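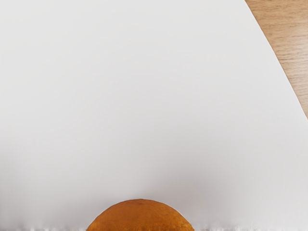 Kassa's wrist view in the simulator: white sheet, wood tabletop, and the top of an orange at the bottom.

I have been putting off this review because I kept wanting one more evening with the software, and after 50 evenings or so I think I have to call it done. Kassa is a planning and perception package from Semach that lets you build a tabletop task in simulation, train a grasp on it, and then look at what went wrong. I bought the single-seat license in October and have run it on my home machine ever since, mostly on fruit.

Let me start with what I love, which is the renderer. Look at the peel on that orange! It has the little pits and a darker spot near the top, and the wood has a proper wavy grain. My old simulator gave me fruit that looked like painted ping-pong balls, and a detector trained on those was lost the minute it met real produce. I also like how soft the shading is on the white sheet. Pale, plain surfaces are hard on a depth estimator, and Kassa lets you practice on exactly that sort of thing.

The planner is good too, though it took me a while to warm up to it. You give it a goal and a few limits (how fast, how close to the table) and it hands back a path you can scrub through with a slider. I ran 1,083 grasp attempts on the fruit task over two long weekends and the program crashed only once, while saving a log. The log was fine when I reopened it, bless its heart.

Now for the grumbles. The detector gets nervous when an object is only partly in view. With half an orange at the bottom edge, like the one at the top of this page, the confidence score wobbles from one step to the next and the planner keeps changing its mind along with it. Ingvild Eklund on the user forum suggested averaging the last 8 estimates before you replan – a small change in the settings file – and that calmed things down nicely for me. I do wish it were a checkbox.

The manual is thin on camera placement as well, and I learned more from Saadet Özkan's tutorial than from the whole chapter.

Would I buy it again? Yes, happily, if you have a decent graphics card and some patience. If you mainly want to move boxes from one bin to another, Handedon is cheaper and you'll be up and running by lunch.

Reviewed on version 2, single-seat license.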